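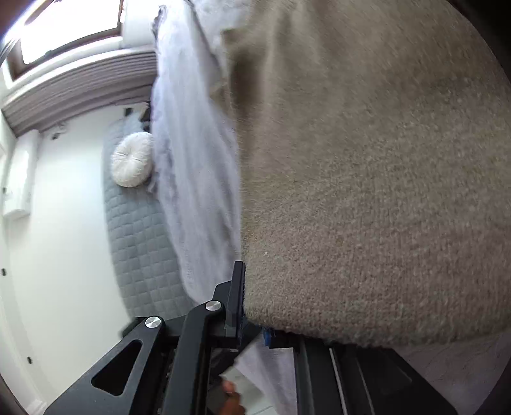

How often should a quilted bedspread be washed?
Two or three times a year is sufficient for a bedspread in ordinary domestic use, provided that a top sheet is used beneath it. Establishments with paying guests should follow their own laundry schedule.

Rundcombe Quilted Bedspread
Supplied by Randville Contract and Home Textiles
Product code: 453

Overview
The Rundcombe is a medium-weight quilted bedspread intended for year-round use in private homes, guest houses and residential accommodation. It has a cotton face and reverse with a polyester filling, and is stitched through all layers so that the filling remains evenly spread after laundering. The edges are bound in matching cotton tape.

The bedspread may be used alone in warm weather or over a blanket or duvet during the colder months. It is not supplied with pillowcases. Matching covers are listed separately under the Alcaraz range.

Sizes
Single, double, king and super king. Customers with deep mattresses are advised to measure the full drop on both sides of the bed before placing an order, and to select the next size up where the mattress is fitted with a topper. Made-to-measure sizes are available to trade customers on orders of 21 pieces or more.

Colours
Stone, chalk, slate blue and moss. Colours may vary slightly between production batches. Items intended for the same room should be ordered together wherever possible.

Care
Machine wash at 40 degrees on a gentle cycle with a mild detergent. Do not bleach. Wash dark colours separately. Tumble dry on a low setting or dry flat, and shake well while damp. Iron the binding only, using a warm iron. King and super king sizes may exceed the capacity of a household machine and should be taken to a launderette.

Price and delivery
The double size is priced at £179 including VAT. Standard delivery within mainland Great Britain takes 5 working days and is included in the price. Trade accounts are invoiced on dispatch. The slate blue super king is out of stock and is expected again in April.

Returns
Unused bedspreads may be returned in their original packaging within 21 days of receipt. Made-to-measure items cannot be returned unless faulty.

Related products
Alcaraz Pillowcase, pair
Alcaraz Bolster Cover
Teteck Mattress Protector
Teteck Underblanket

Page last revised: February 21, 2023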